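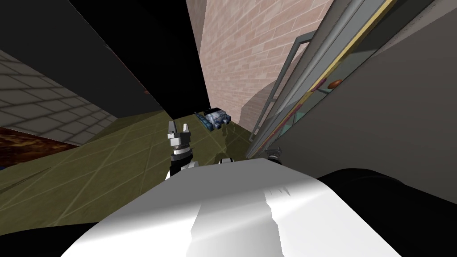 A simulated robot at a glass door, with a tiled floor beyond.

I work in the back office of a building services company called Gesosside, and in August we were shown a robot that will take over the evening rounds. More exactly, we were shown a simulation of one. The supplier, Visidov, put it up on the wall of the meeting room at four in the afternoon and talked over it for most of an hour. I have been thinking about that door ever since.

The evening round is a dull job. Somebody walks through a client's building after the staff have left, checks that the doors are shut, picks up what has been dropped, moves whatever is standing in the way, and writes down anything odd. At the Londoño site it takes one person most of a shift. There are 3 people on that rota, and none of them was invited to the meeting.

We were told that the system had finished the door task in 98 percent of its trials. I asked how many trials, and the answer was 200. I asked how many of those were in a building. The answer to that was longer and had the word "transfer" in it several times. As far as I could follow, the robot practices in made-up rooms, the rooms are varied a great deal, and what it learns is supposed to carry over to ours. Perhaps it will. I am not an engineer and I've been wrong about machines before. I thought the floor scrubbers would be back in their boxes within a month, and they are still running.

But I do know the doors at Londoño. The one by the loading area drags in damp weather and you have to lift it as you push. The one on the second floor has a closer so strong that Henrike Frerichs holds it with her hip while she gets the cart through. Henrike has done that round for years. She also knows which tenant leaves a heater on, and which light flickers before it goes. She has never been asked to write any of it down, so it doesn't appear in the list of tasks the supplier was given. The list says "check doors."

Four in 200 sounds like very little when it is a figure on a slide. We work through 3560 door checks in a month across all our sites. Take 2 percent of that and you get 71 doors, every month, that somebody has to go back for. Who goes? The plan says "remote supervisor," and when I asked what that meant, it was a person at a screen, at night, watching several buildings at once and stepping in when a robot gets stuck. It is a new job, I was told, and a cleaner one. It is also paid on a lower grade than the rounds, which I only found out by reading the annex.

I have heard the argument that this frees people from boring work, and some of it is boring, I won't pretend otherwise. Henrike would happily never empty another bin. What she likes is the walking, and the quiet, and being the one who is trusted with the keys. The new arrangement keeps the tedium, moves it to a chair, and takes the keys away.

Revness, who do the same kind of work as us across the river, signed up before we did. Their manager told mine that it was going very well. I asked mine whether anybody had spoken to the people on the rounds there. He said he would look into it.

I'd want two things before we sign. Put the machine in front of the loading door on a wet night, with Henrike standing next to it, and let her say what counts as finished. Then put the supervisor's pay in the contract on the same grade as the rounds. If the savings disappear when you do that, we will at least know where they were coming from.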